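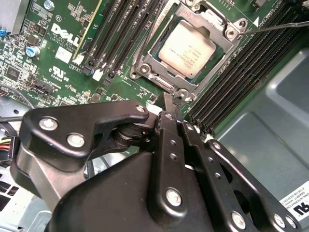
Kartha Rovers v Lelov Town – post-match thread

Started by northbankdinesh, August 25, 2020

Right, I've slept on it and I'm still cross. We had that won. 1-0 up, their lot barely over the halfway line in the second half, and then we start dropping deeper and deeper until the centre halves are practically sat on the keeper's lap. Equaliser from a corner in the 90th minute and I can't say I was surprised.

What did everyone else make of it? I was watching on the stream so I might have missed things off the ball.

Dinesh Subramaniam (same name as the sign-up sheet for the away coach, if anyone's still waiting to hear from me about it – I'll reply tonight, promise)

---

oldgreenscarf wrote:

Only a friendly mate! First proper run-out for half of them. I thought the first 50 minutes was as good as we've played in ages, the little lad on the left was skinning their full back every time he got it. Bit of rust at the end, fine by me.

---

Tezza_K wrote:

"Only a friendly" is what we said last year and then we did exactly the same thing in the league, four times by my reckoning. It's the manager. He takes off the one striker who can hold the ball up and then wonders why it keeps coming back.

---

oldgreenscarf wrote:

He took him off because he's been out injured since before lockdown! Would you rather he did his hamstring again in August?

---

Tezza_K wrote:

Fair, but then put another forward on. Don't put a third holding midfielder on. Who was he holding?

---

marge_from_block_c wrote:

I'm with Tezza on the sub, with Scarf on the rest. I loved the new keeper, lots of shouting, came for crosses. He was blocked off for their goal as well, go back and look at the number 16 on him. Backs into him before the ball's even been kicked. Any other day that's a free kick.

---

northbankdinesh wrote:

I've watched it back three times now Marge and I don't think it's a foul. He's just standing there. Our keeper runs into the back of him. If it was up the other end we'd all be saying get on with it.

---

marge_from_block_c wrote:

Well you're wrong but I like you anyway.

---

lelov_lurker wrote:

Lelov fan in peace. We were rubbish for most of that, a draw was generous. It wasn't a foul though, sorry Marge. Your left winger is some player, where did you get him from?

---

Tezza_K wrote:

Halevix reserves, on a free in June. Trained with Akance for a bit but they wouldn't give him a deal. Their loss.

---

oldgreenscarf wrote:

And he tracks back! Did you see him in his own box at 0-0, sliding in to clear it? I've gone on about him so much the wife's asked me to stop.

---

northbankdinesh wrote:

OK I've cheered up a bit. Still say three holding midfielders is daft. Anyone know if the Akance game is being streamed as well, or is it audio only?

---

marge_from_block_c wrote:

Audio only last I heard. The club said they'd put the link up on the morning of the game.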